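Campus safety staff at Ollholm College opened their dispatch office to students and parents one evening in February. I went along with 40 other visitors, split into 2 groups.

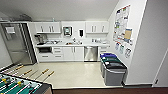
The kitchenette and foosball table.

Our guide, Sharada Thampi, went over how a report of an assault or theft moves from the first call to a campus alert. Calls to extension 1666 are recorded.

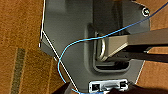
By Effie Dalgleish

A parent asked why some alerts leave out street addresses. Thampi said the city police decide that for houses off campus, including those on Flirholm Street.
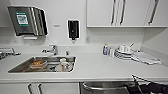
Paper towel and soap dispensers on the wall.

The tour ended at 8 p.m. Notes from the question period will be posted in February.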